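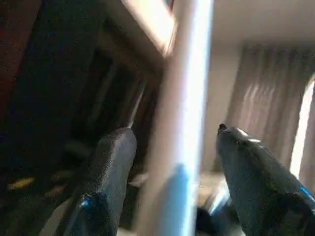 Mhairi Jardine wrote that you should try slowing the last part of the approach before you touch anything else, and I did, and it helped a little, so thanks, but I'm putting the whole thing up as its own question like she told me to.

Gripper pushes the pole before it closes on it. Student project, need ideas

Asked November 2018
3698 views
Tags: gripper, wrist camera, student project, arm, grasping

Ok so. We're a high school robotics club, six kids and me (I'm the parent who said yes). The project is an arm that picks up a white pole and moves it to a stand. Task is from the Drosau student challenge, the "pole relay" one. Two fingers, camera on the wrist looking out between them. Arm is a used Tronham our school got cheap, gripper is the Purves two finger kit, fingers are the ones that came with it.

What it's supposed to do:
find the pole in the wrist camera
line up so the pole is between the fingers
go forward
close
lift

What it does: finds the pole fine. Lines up sort of ok. Goes forward and then a lot of the time the pole ends up nearer the left finger than the right, and when it closes the left finger gets there first and shoves it. If the pole is standing free it tips. If one of the kids is steadying it, it just gets pushed over an inch and then the grip is crooked.

Last practice we ran 42 tries. The kids kept a tally, 2 of them were what I'd call clean. The others were either tipped, crooked, or it closed on nothing. Not great!!

Things we tried
- recentering by hand, works for that one run, gone the next
- opening the fingers as wide as they go. we're at max now
- slower approach, see above. better but not fixed
- more light. opened the curtains. might of made it worse? not sure
- new batteries in the remote stop, which has nothing to do with it but we were desperate

We practice at our house cause the school room is locked after 4. So there's daylight from the side and dark furniture on the other side and the pole is white. With the arm moving, the pole turns into a smear in the picture, a wide glowing stripe with soft edges, and one side of it is a lot brighter than the other. My daughter thinks the program is finding the bright side and not the middle. I don't know enough to say if she's right.

The code finds the pole by looking for a bright tall thing and then taking the center of it. One of the older kids wrote it, he got most of it from the Irkent beginner pages and changed the numbers till it worked. The threshold is 175. I don't know why it's 175. He doesn't either.

Camera is set on auto everything.

So questions I guess
Is it the camera, the code, or the gripper?
Is there a cheap fix, we have basically no money left
Regional is in December and I would like them to get at least one pole on the stand in front of their grandparents

Also both fingers are supposed to move together but I've never measured it. Would that matter

Thanks in advance. Sorry if this is the wrong section

3 Answers

Answer 1 (marked as accepted)

Your daughter is probably right, give her the keyboard.

With a fixed cutoff and light coming from one side, the bright side of the pole passes and the shaded side doesn't. So the program's "pole" is skinnier than the real pole and shifted toward the window. It centers on that. Real pole is then off to the other side. You said light from one side, dark furniture on the other, and the pole keeps ending up nearer the finger on one side. If that finger is on the side away from the window, that's your answer. Check that first, takes ten seconds.

Then auto exposure makes it worse. Arm turns, window comes into the picture, camera darkens everything, now even less of the pole gets over 175. Turns back, it all changes again. That's also why centering by hand works once and then it's gone.

What I would do, in this order

1. Turn off auto exposure. Set it by hand. Set it SHORT, shorter than looks nice. Picture will be dark and ugly, that's fine, you want edges and not a pretty picture. If there's a gain setting you can bring that up some, grainy beats smeared for this.

2. Close the curtains and use a lamp. Two lamps if you have them, one on each side. They don't have to be good lamps. You want both sides of the pole about the same brightness.

3. Don't look while moving. Move, stop, wait half a second, take a picture, work out the correction, move again. Three or four of those steps on the way in. Everybody wants the smooth version and for a school contest the stop and go version is so much easier. It costs you a few seconds per pole.

4. Find both edges of the pole and take the middle of the two, instead of the center of the bright blob. Against dark furniture the left edge is easy. Against curtains the right edge is going to be hard, pale on pale. Which brings me to

5. Hang something dark behind it. Blanket, bedsheet, whatever. Check the rules about what the contest backdrop is though, don't train yourselves on a blanket and then show up to a white wall.

Also make sure the code throws out anything that isn't pole width. If you've got a light colored board or a window gap in view it will happily grab those too. A long thin bright gap between curtains looks a whole lot like a pole to a program like that one.

For the threshold, have the program save the picture every time it decides. Every one. Then after a bad run the kids can go look at what it saw. We did this with our team and fixed more in one evening of looking at pictures than in a month of running the thing over and over.

Comment: ok the window thing. yes. window is on the right, pole ends up left. I read this out loud at dinner and she's been unbearable since

Comment: lol good. do the exposure one tonight

Comment: where is the exposure setting, the Tronham screen only has brightness

Comment: it's not on the arm, it's in the camera settings in the code. Look for where he opens the camera, the lines right after that. Brightness is not the same thing, leave that alone.

Comment: found it. it was set to auto in two places??

Answer 2

Agree with most of the above but don't skip the mechanical side. You asked if it matters whether the fingers move together and it does.

Measure it. Tape a ruler across the palm, open all the way, close slowly, watch where they meet. If they meet in the middle of the palm then good, forget I said anything. If they meet off to one side then no camera fix is going to save you, since the code is aiming at a middle that isn't the middle. On the older Purves kits one side can skip a tooth if somebody forces the fingers apart by hand. Kids force things apart by hand. Ask me how I know.

Fix is take the cover off, two screws, line the marks back up, put it back. Fifteen minutes. Don't lose the washer

Second thing. Where is the camera pointing? A wrist camera gets bumped all the time. If it's rotated or shifted even a little then the center of the picture isn't the center of the grip. Easy check: close the fingers on a pencil held straight, take a picture, write down where the pencil is in the picture. THAT is your target. Not the middle of the image. Do it again any time somebody bumps it or you move the arm in a car. We do it at the start of every session, it's on the checklist right after "is it plugged in".

If your arm comes in tilted, the pole is going to lean in the picture too. So the middle of the pole at the top of the picture and the middle at the bottom are two differnt numbers. Use the part of the pole at the height where the fingers will close. If he's averaging the whole height you'll be off by some amount every time and it'll change with the tilt. Better, level the wrist before the final move and the whole problem gets smaller.

Third, and this is the cheap one. Let the gripper help you. Close slow and soft until one finger touches, then shift the wrist toward that finger a bit, then keep closing. If you don't have a touch sensor you can watch motor current, if your kit reports it. I can't remember if the Purves one does. Somebody else might know.

Foam on the fingers also helps with the crooked grips. Thin stuff. Check you can still open wide enough with it on, you said you're already at max.

Comment: they meet left of center. not by a lot but you can see it. so it was both!!

Comment: it's always both

Comment: newer kit does report current but it's noisy, average a few readings

Answer 3

had same problem, put a weight in the bottom of the pole so it doesnt tip. problem solved

Comment: Not allowed in the pole relay, they hand you the poles at the event.

Comment: oh. well for practice then

Comment: for practice it would hide the problem though? you'd only find out at the event

Comment: fine whatever just trying to help

Update from the asker, added under the question

Did the curtains, the lamps, exposure by hand, and the stop and go. Took the cover off the gripper and lined up the marks (lost the washer, found the washer). Pencil check done, our target was off to one side of the image center the whole time.

Haven't done the two edges thing yet, he wants to write that himself and has a chem test. Threshold is still 175 for now, nobody will let me touch it.

Haven't had time for a full set of tries. Will post the tally when we do. If anybody knows what the backdrop is at the December regional please say, the rule sheet only says "neutral" and I can't get anyone to tell me what color that is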